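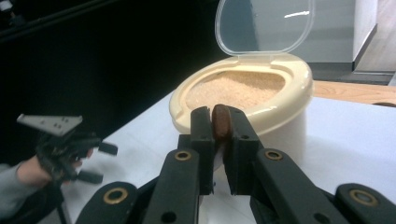
Threads > Search & Databases > Deolinda Abreu

Posts Replies Media Likes

30 October 2023
by Deolinda Abreu

OK so I spent my whole weekend on synonyms in our site search, and I need to tell someone who isn't my cat. We run search for Drulason, a parts catalog with 2557 products, and people kept typing words that appear nowhere in our product names. Searching is supposed to feel like closing two fingers on the one small brown thing you wanted, whatever it is, seed or nut or chocolate. Ours felt more like shoving your whole arm in the bag!

First thing I did was pull the log of searches with no results. 951 different queries in one month. I figured most would be typos. Nope! Most were perfectly good words, just not OUR words. "Spigot" when we say "faucet," that kind of thing.

So I made a synonym file. Plain text, one group per line, commas between. Lovely. Then I loaded it at index time, and every single time I added a line I had to rebuild the whole index (go get a coffee, come back, find a mistake, do it again).

Blagoje Đorđević on my team looked over and asked why I wasn't doing it at query time. Good question, Blagoje. Moved it over, and now I edit the file, reload, and it's live. A bit slower per search but I can't feel it.

Multi-word synonyms are where I lost Sunday. "Trash can" and "wastebasket" in the same group, and suddenly "can" was matching canned paint. You want the graph version of the synonym filter for this, the one that keeps the phrase together. I had the old one. I'd copied it from a config we wrote for Stesgate years ago and never looked at again.

Also please use one-way rules where you need them!! I had "drill" and "hammer drill" as equals, so anybody searching for the specific one got every drill we sell. Now "drill" finds both and "hammer drill" finds hammer drills.

Where it stands: I went through the 2000 most common searches with a little script that compares old results to new. Only 2 got worse, and both have "bit" in them. Still poking at those.

Next up is stemming, which I'm putting off until December. If you've got a trick for plurals that doesn't turn "glasses" into "glass," my replies are open.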